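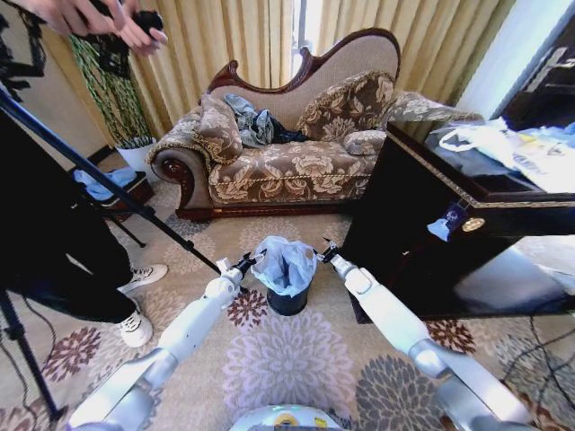

A bin liner (bin bag if you grew up where I did, trash can liner if you're reading from America) is a thin bag put inside a waste bin so the rubbish never touches the bin itself. I've been writing household entries for this site for a while now and this is the one I get the most messages about, so I've had another go at it! Liners come in all sizes, from the great black sacks used outdoors down to the little ones for bedrooms and sitting rooms. The small sort are often tinted and thin enough to let light through, like the pale blue one in the little black bin on the flowery carpet, with its top all bunched up above the rim. That bunching is what you get when there's more bag than bin, and I rather like it, as it gives you plenty to grab hold of.

Sizes

Liners are sold by how much they hold, and this is where people come unstuck. The volume printed on the roll is for the bag filled to the top, but you need a good bit of bag left over to fold down and then tie. I always go one size up. My cousin Nia Rowlands goes two sizes up and ties the spare into a knot at the side, which looks a bit like a ponytail but does hold.

The width matters too. Measure round the outside of the rim with a bit of string, halve it, and the flat width of the bag wants to be a little more than that. I did this with every bin in my house one wet afternoon in January and found I'd been buying the wrong ones for the bathroom for years.

Materials

Most are polythene. The crackly kind (high density) is thin and strong for its weight but splits once something sharp gets a start on it. The softer, stretchier kind (low density) is better for heavy rubbish. Compostable liners are usually made from plant starch blends and are meant for food caddies – don't keep them in a warm cupboard, they go brittle, and I've lost a whole roll that way.

Fitting

There are two main ways. You can fold the top right over the rim so it makes a cuff, or you can drop the bag in and leave it standing up loose. The cuff is neater and stays put when you throw something in from the sofa. Standing loose is quicker, and fine for paper and tissues, but the bag does slither down if anything heavy goes in. Either way, give it a shake to open it out first and push it into the bottom corners, otherwise the trapped air puffs it back up at you.

If yours keeps slipping, a big elastic band under the rim sorts it out.

Changing and reusing

A sitting room bin only needs changing when it's full, I'd say, unless there's fruit peel in it. I keep 5 spare liners flat in the bottom of the bin, under the one in use, so the next is always there when I lift the old one out. Plenty of people use carrier bags instead, and those work well in small bins as the handles make a ready-made tie (check for holes first!).

See also: Pedal bins; Food caddies; Wastepaper baskets

Last edited May 10, 2019

299 shares
5 comments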